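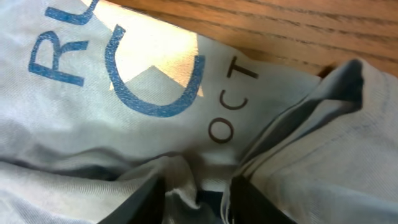 Week 2 notes: looking after the wrist camera and fingers on the Zilldale cell

The vendor sheet for this cell says the fingers need no attention between services. I don't believe it, and after this lab I hope you won't either. Cloth is hard on a gripper. With the fabric pinched between the two black fingers, the folds gather tight right at the tips, and a frayed or rolled edge can sit just beside one of them. Lint goes where the cloth goes. Wipe both faces before each session and look into the gap with a flashlight.

Camera exposure is the other claim I'd question. "Automatic" is a generous word for it. Check what it gives you on printed cloth: the big blue C and the small dark OCT should both read clearly, even with a patch of bright light falling across the print and deep shadow in the folds. If the bright patch goes flat white, move the lamp before you touch any settings.

Procedure
Stop the cell and lock it out. Clean the lens, then the fingers. Check the finger screws by hand. Close on nothing and look for daylight between the tips. Write the cycle counter in the log (it read 3,044 when Brayan Apaza handed over in February).

Maritza Rivadeneyra thinks the tips should be swapped every 17 sessions. I have seen no data for that number. Bring your log pages to the next lab and we'll see whether wear follows sessions or cycles.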